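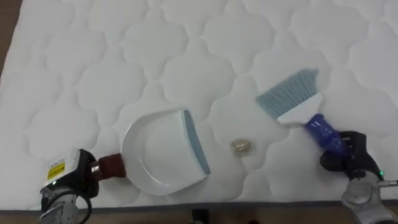

Ruwan Barua wrote in after the June round to ask whether eye drops count as medicines, as he had four opened bottles and no idea when he'd started any of them. Yes, Ruwan, they do! They now have a line of their own.

Home medicines safety check
Plomora Health Circle, August 2026
Checked by: Femke Van Damme
Second check: Pichit Saengthong

I love doing this one. It takes an evening at most and you always find something — last time we turned up 31 out-of-date packs between us, and one of those was mine.

1. Storage

Cupboard is dry and away from the cooker: OK
Cupboard is locked or out of a child's reach: ACTION
Comment: High up, but there's a step stool right beside it. Stool to move, catch to be fitted. Evelien has a spare catch.

Nothing kept in the bathroom: OK
Comment: Brilliant, this was a fail in June.

Fridge items on a middle shelf, not touching the back: OK

2. Dates and packaging

Every pack has a readable expiry date: ACTION
Comment: Two strips of tablets with the ends snipped off, no date left. Both go back to the pharmacy.

Tablets in their own boxes with the leaflet: OK
Comment: Please don't tip the end of one box into the next, even if it's the same tablet. The batch and the date go astray.

Eye drops marked with the day they were opened: ACTION
Comment: New line, see Ruwan above. Go by the leaflet for how long they keep once open, it varies. A marker pen now lives in the cupboard.

3. Doubling up

Cold and flu remedies checked against plain painkillers: OK
Comment: This is the line I'd keep if I could only have one. Lots of cold remedies already contain paracetamol, so read the back of every box before taking anything alongside it.

Old prescriptions removed: OK
Comment: Half a course of antibiotics found and bagged up. Don't save them for next time!

4. Getting rid of things

Returns bag labelled and put somewhere safe: OK
Nothing down the sink or toilet: OK
Sharps in a proper sharps bin: not applicable

5. Who to ring

Pharmacy and out-of-hours numbers inside the door: ACTION
Comment: Pharmacy number is the old one. Pichit will write out a new card in big letters.

Up-to-date list of everyone's medicines and allergies: OK
Comment: Lovely clear list, and a copy in the handbag too. Ustyna Hladun asked if vitamins and herbal things should be on it. Yes please, all of them, as some don't mix well with prescribed tablets.

Result: passed with actions
Actions open: 4
Blank copies: ask Evelien Aerts, she has nearly 100 left from the last print run.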